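Taller Kakau - Acta de la reunión de seguimiento de agosto
Proyecto: pinza manual Plokau

Asistentes: Mafalda Matos (mecánica), Leonor Leitão (electrónica y registro), Morais (compras). Excusa su ausencia Omard, que envía comentarios por escrito.
Inicio: 18:10. Redacta el acta Leonor Leitão.

1. Acta anterior
Se aprueba con una corrección: el paso de rosca indicado para los pivotes era el del prototipo antiguo. Mafalda ya ha modificado el plano.

2. Estado de la mecánica
Mafalda informa de que las mordazas cierran en paralelo en casi todo el recorrido. Al final del cierre queda una holgura en el brazo derecho, perceptible con la mano, que atribuye al taladro del pivote exterior. Propone escariar y montar casquillo. Leonor prefiere reimprimir la pieza completa con el taladro corregido, puesto que el casquillo obliga a desmontar los dos brazos cada vez que se cambia. Se acuerda reimprimir. Si la holgura persiste, se pasa al casquillo sin volver a tratarlo en reunión.

Las almohadillas azules se mantienen. Omard pide por escrito que se pruebe una textura más fina para papel y tarjetas. Morais tiene material para dos juegos.

3. Pruebas de recogida
Se revisa la prueba en casa de Mafalda, sobre alfombra, con objetos domésticos mezclados y una caja blanca abierta como destino. La prueba consta de 100 agarres por sesión, anotados como válido, resbalado o fallido. 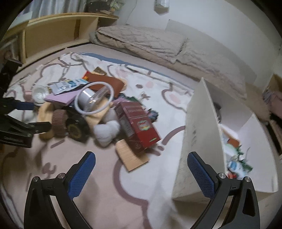 Prueba sobre alfombra: mordaza derecha contra el lateral de la caja de destino.

Observaciones recogidas:
- El contacto con la pared de la caja es el problema principal. El cartón cede y el operador no nota en el mango cuánto está empujando. Leonor propone un tope blando en la cara exterior de la mordaza. Mafalda objeta que añade anchura justo donde falta espacio. Queda abierto.
- Los objetos planos (hojas, tarjetas, libretos) siguen dando el peor resultado. Sobre alfombra la punta se hunde en el pelo y el borde del papel se escapa. En mesa no ocurre.
- El peluche no plantea dificultad. El cilindro de plástico transparente gira si se coge por un extremo; se anotará el punto de agarre en la hoja.
- La caja roja de cartón se recoge bien por el lado corto. Por el lado largo no se ha intentado.

Morais pregunta si conviene fijar la caja de destino al suelo. Se decide que no, para que las condiciones sean las mismas que en sesiones anteriores.

4. Electrónica
El sensor de apertura se lee a 50 Hz. Leonor ha detectado saltos de lectura con el cable doblado junto al mango y cambiará el conector por uno acodado. El archivo de registro se cerrará cada 500 muestras, para no perder la sesión entera si se corta la alimentación - como pasó en julio.

5. Compras
Morais presenta el presupuesto de tornillería y filamento: unos 100 euros, portes incluidos. Aprobado. No se compra el segundo sensor hasta ver el resultado del conector.

6. Tareas
Mafalda: reimprimir el brazo derecho y medir la holgura en tres posiciones.
Leonor: conector acodado, cambio en el registro, columna nueva en la hoja de pruebas.
Morais: pedido y corte de las almohadillas de textura fina.
Omard: revisar el boceto del tope blando y contestar por correo.

7. Ruegos y preguntas
Mafalda pide que se devuelva el juego de llaves Allen al cajón del banco pequeño. Morais solicita que los planos lleven número de revisión en el nombre del archivo. Se acepta.

Se levanta la sesión a las 19:25.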